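Chapter 5

Before You Spend Anything

When I started buying robots for a living I thought the hard part would be choosing one. I had a shelf of brochures, a spreadsheet with far too many colours in it and a boss at Loscombe who wanted an answer by February. I picked the arms with the best numbers, signed the order and went home very pleased with myself. Then the arms came, and we had nothing to put on the ends of them!

Hands, you see, were on a different page of the price list. So were the cables, the mounting plates and the spare fingertips. My tidy budget was short by 4000 pounds before we had switched anything on, and I had to walk down the corridor to Ayane Yokoyama in accounts and tell her so. She was very kind about it (she also kept the email, and read it out at my leaving do).

So this chapter starts a long way from the catalogue. It starts with the job. What do you want picked up, folded, carried or wiped, and in what sort of room? Work around a bed with bits of fabric lying on it asks very different things of a machine than work at a flat surface close in front of it. Reach matters, and so does grip, and so does whether the floor is carpet – I once priced a wheeled base for a whole week without asking that question.
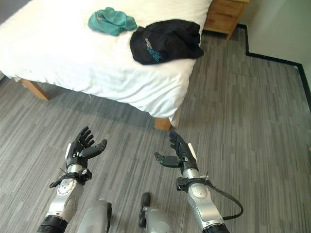
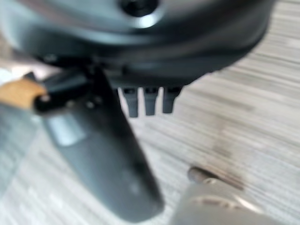 Once you know the job, write it down in plain words, one side of paper at most. I still use the form Nanami Matsuda drew up when we worked together on the Kustance project, and you'll find a blank copy at the end of the chapter. It has 12 lines. Most of them are dull: door widths, sockets, who holds the key to the store cupboard. Fill them in anyway, even the ones that look silly, and do it before you ring a supplier, while you can still change your mind for free.

Next comes the money, and I split it into five pots: the machine, the hands or tools, the fitting, the training and the upkeep. Beginners fill the first pot to the brim and leave a few coins in the others. We'll go through each pot in turn, using two quotes I was given for the same job, one from Amano and one from Odholm. Amano's looked cheaper by a mile until I got to page 19 and found the yearly service charge.

You'll need a calculator and a pencil for the next section. Have the blank form beside you too, and think of a real room you know well, perhaps your own workshop or a classroom. We begin with the first pot, the machine itself, and with how to read a quote from the back page forwards.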